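Home Programs Interviews Archive Contact
Search this site Enter a keyword Go

Setting the Table at Nurmi: An Interview with the Tableware Curator

Reading time: 3 minutes

The Nurmi household collection holds 3712 registered pieces, most of them made for everyday use. Its curator of tableware, who has overseen the holdings since the collection moved to Orkau, met with the editors one morning in January to discuss how ordinary kitchen goods are chosen, grouped and shown to the public.

The interview began with the question of color. Visitors often assume that pieces are matched by maker or by date. According to the curator, the first step is simpler. "We put a bowl on a brown surface and leave it there for a while," the curator said. "A pale green bowl on brown is easy to read from across a room. A white one can look stark, and a dark one disappears. Once the bowl is settled, the spoon goes in, and the rest of the table is built outward from those two."
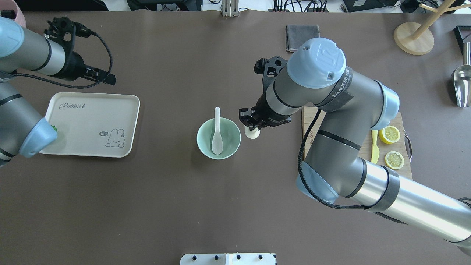 The curator spoke at some length on the subject of children's tableware, a field in which the collection has grown quickly. Of the 700 pieces accepted in the last round of acquisitions, 119 carry a printed animal. "A rabbit tray with a small greeting on it was made to be used at breakfast," the curator said. "If we place it alone in a case, it becomes a souvenir. If we place it beside a cutting board with lemon slices, people understand that it belongs to a working kitchen."

Asked whether real food should appear in a display, the curator was cautious. Lemon is permitted for short study sessions, on a board and away from textiles. It is not permitted in the permanent rooms. "Juice and old finishes do not agree," the curator remarked. "Our rule is that the board comes back to the sink the same day, and the cloth is kept folded until someone needs it."

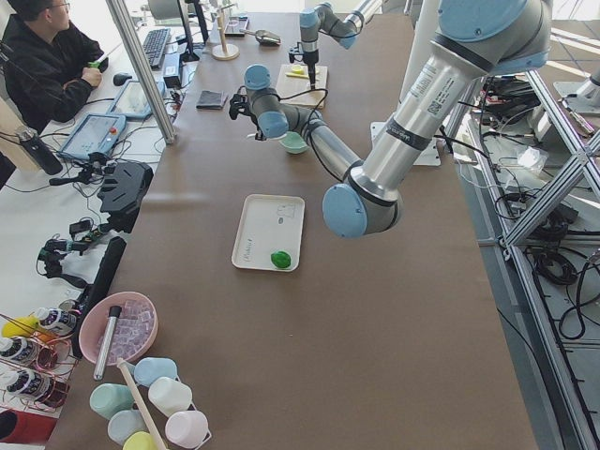 The placing of larger items is, in the curator's opinion, a matter of restraint. Stands and scoops are kept toward the back, where their height and shine do not compete with the bowl. The middle is reserved for a tray, and part of the table is left bare. Earlier guidance, drawn up for the Trelix touring exhibition, had called for every surface to be filled. The curator described that approach as tiring for visitors and difficult for staff, who had to lift six pieces in order to dust one.

"Bare table is also part of a kitchen," the curator said. "People need somewhere to put a thing down. I would ask for more of it — and I usually do."

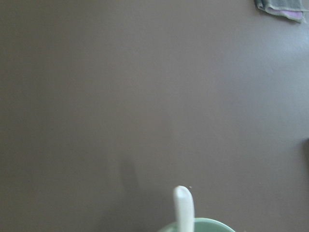 Textiles were the last subject discussed. The collection registers kitchen cloths separately from ceramics, a practice the curator would like to see changed. A charcoal cloth beside a mint-green bowl alters how the green is perceived, and in the curator's view the two should be recorded together whenever they are shown together. A proposal to this effect has been sent to the Plillov registry, which keeps the shared catalog. A reply is expected before the spring rehanging.

Until then, the study table will continue to be arranged by hand and recorded on paper. Readers who wish to consult the tableware holdings may apply in writing to the Nurmi reading room in Orkau.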